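Nurnier gripper pad fault 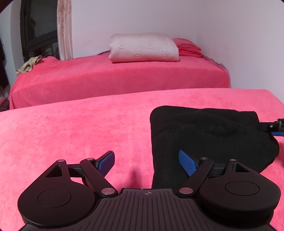

A hand-held gripper with open jaws and blue pads, over a pink blanket.

The Nurnier gripper pad fault was a defect in a hand-held, two-finger gripper used to record household handling tasks for robot training. It was first reported in September 2021 by Wolfram Ruppert at the Skisstead test site, during work on folding bedding.

Under repeated side load, a linkage pin could creep out of its seat. The finger then closed at a slight angle - enough for the pads to miss each other at the tip and pinch fabric or skin at the rear edge. Of 472 units inspected, 13 showed pin movement. Two operators had minor finger injuries.

Custódio Loureiro traced the fault to undersized retaining caps from one production batch. Replacement caps were fitted at Flondotow, and the inspection interval was cut to three weeks.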